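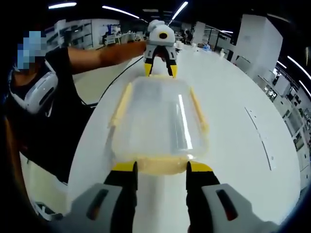
Pekeo Project Report: What Went Wrong With the Box Lift
October 2021

So this was supposed to be a report about how well our two-gripper lift worked. It is mostly a report about the week it didn't, which ended up being the more interesting part (and the bigger part of my grade, I suspect).

Background

Pekeo is our class project on handling things that are too wide for one gripper. Two hand-held grippers take a plastic storage box from opposite ends, close on it, lift it off the table, move it and set it down again. Each gripper logs its position and finger opening, and a program we named Inga lines up the two logs so they can be played back as one motion. My part was Inga and the logging. The plan was 200 lifts with the same kind of box, half of them empty and half loaded with 2 kg of sandbags.

What happened

The empty lifts went great! We got through them in two afternoons in September and I was already picking out colors for my graphs. Then we started on the loaded ones, and on lift 125 one end of the box let go in mid-air. The other gripper was still closed, so the box swung down, hit the edge of the table and dumped its sandbags on the floor -- one of them landed right next to my foot. I was wearing canvas sneakers. Not my smartest day.

We stopped there and wrote up an incident sheet for the lab, and I spent that evening staring at log files.

Finding the fault

My first guess was the finger pads. They had been used a lot, and a smooth plastic box is not exactly easy to hold on to. We wiped them down, put on new ones and tried again with the box only an inch off the table over a folded blanket. It slipped on the fourth try, so it wasn't the pads (or not just the pads).

Next I plotted the finger opening for both grippers, and there it was. On the side that slipped, the fingers opened a tiny bit right before the drop, while the trigger reading said fully closed the whole time. I checked the older lifts and found the same little bump in a bunch of them. With an empty box it didn't matter. With weight in it, it did.

The cause was a loose set screw in the finger linkage. Under load the linkage could shift even with the trigger held all the way in. And here is the embarrassing bit: Inga had been smoothing the finger data over 20 samples, so the bump never showed up in the charts I looked at every day. I put that filter in myself because the raw lines looked messy.

What we changed

We tightened the screws on both grippers with thread locker and added a pull check at the start of each session. Inga now saves the raw data next to the smoothed data and beeps if the fingers move while the trigger is held. Loaded lifts stay low and over the blanket, and closed shoes are a rule now.

Results after the fix

We redid all the loaded lifts from zero and had no more drops. There were 2 beeps, both on the same gripper, and both times the screw was still tight. I don't have a good explanation for those yet. It could be flex in the fingers, or the box wall bending under the pads, and I would need a stiffer box to tell which. The lab has a crate from the old Nivska project that might do, if I can find the lid.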